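Learning to bake bread in a summer kitchen
6/17/24

I have been putting off writing this one for weeks, mostly because every time I sat down to do it there was a dough on the counter that needed something from me.

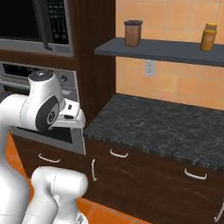 Severino Barroso wrote to me after the last post to say that I was worrying far too much about my flour and nowhere near enough about my kitchen. Dough doesn't read the recipe, he said, and if the room is hot then four hours on the page might be two and a half in the bowl, so would I please put the timer away and look at the thing. He also said my loaves looked tired, which stung a little, but he was kind about it and he signed off with his grandmother's method for cornbread, so all is forgiven!

And he was right, of course. I started baking in January, when our kitchen is so chilly that I wear a hat to make coffee, and I got used to leaving everything out all day while I went about my business. Then the warm weather came to Jellport and I carried on exactly the same way, and I got one flat, sour, sticky loaf after another. I blamed the flour (I was using Redel, then I switched to Karimi, then I switched back). I blamed the salt. I blamed my poor starter, who had done nothing wrong except get very hungry.

So for the past few weeks I have been doing things differently. I mix in the evening now, once the sun is off the back windows, and I use water straight from the fridge. I cut the starter down by nearly half. The dough sits out until it has puffed up and gone a bit wobbly – I jiggle the bowl, and if it moves like pudding that's plenty – and then it goes in the fridge overnight and I go to bed, which I have to say is a much nicer way to live than getting up at two in the morning to fold things.

The heat is the other half of the problem. I bake at 440 and leave the lid on the pot for the first 32 minutes, and by the time I'm done the whole downstairs feels like a laundromat. My answer is to get it over with early. If I have the oven going before seven I can have the bread out, the windows open and the fan running before the day gets hold of us, and then it's tomato sandwiches for lunch and nothing hot until dinner, if then. My husband would like it known that he supports this plan completely, particularly the sandwiches.

I did try one loaf with 200 grams of whole wheat in it, thinking it would be wholesome, and it was certainly that. We had it toasted for several days. I think I'll go down to half as much next time and add a spoonful of honey, or maybe some of the sunflower seeds that have been sitting in the cupboard since I don't know when.

In July my sister is coming with the kids, all of whom eat bread like it's about to be outlawed, so I'll be trying rolls. If you have a good soft roll recipe that can sit in the fridge overnight, please leave it in the comments, and Severino, I'm making your cornbread on Saturday.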